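Workshop and Kitchen Tips: Looking After a Counter Arm

These notes cover a single light-duty arm with a two-finger gripper, used on a kitchen island for sorting food between plates and bowls. The simulation model and the physical cell share the same layout, so a check made in one carries over to the other. Part names follow the Rebelo manual.

Base and mounting

Tighten the base bolts in a cross pattern, half torque first, then full. Stone tops do not compress, but the gasket under the base plate does. Retorque after the first 7 hours of running and again after any crash stop. A base that has crept by the thickness of a fingernail will show up as a miss at full reach.

Wipe the stone with plain water and a little dish soap. Vinegar and lemon juice etch marble, and an etched patch under the base makes the plate rock.

Joints

Run each joint through its full range by hand with the power off and the brakes released. Support the arm at the elbow while doing this. What you are feeling for:

Even drag from stop to stop. A notch in one spot usually means a cable pinched in the joint.
No click on reversal. A click is backlash in the gear stage or a loose cover screw. Check the screw first.
Cap seated flat on the housing. Flour gets under a raised cap and turns to paste with the grease.

Regrease at 3,000 cycles if the arm works near flour or sugar. Otherwise follow the manual.

Gripper

Clean the fingers after every session. Starch from potatoes dries to a film that holds the next item a moment too long on release, and the item lands short. Use a nylon brush and warm water on the pads only. Keep water out of the gripper body.

Set closing force with the softest item in the job, then test it on the hardest. Bread marks before it slips. Root vegetables slip before they mark.

Setting the drop height over a bowl

A curved rim is harder to clear than a plate. Teach the approach point above the center of the bowl, come straight down, and stop with the fingertips just inside the rim line. Lumpy items hang lower on one side, so allow for the lowest point and not the middle. Felista Okoth, who wrote the original routine, adds one finger width for anything irregular — a good habit with glossy bowls, where a piece that touches the side tends to slide.
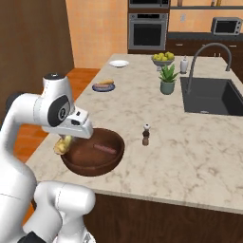 Clearances on the island

Keep tall items outside the sweep of the elbow. Pepper grinders and soap bottles are the usual casualties. The faucet cannot be moved, so enter it in the collision model as a solid block from the counter to the top of the spout, including the open space under the arch.

After moving any fixed item, rerun the clearance test at slow speed. Ours has 452 poses.

Fault codes seen so far

E12: joint over-travel. Rehome and check the base bolts.
E19: gripper did not reach commanded width. Nearly always dirt on the slide.
E31: position mismatch at startup. Szu-yu Hsueh traced this one to a connector backed out by vibration. Push it home until the latch clicks, then fit a tie.

Log the cycle count with each fault. The last E19 was at 1,056.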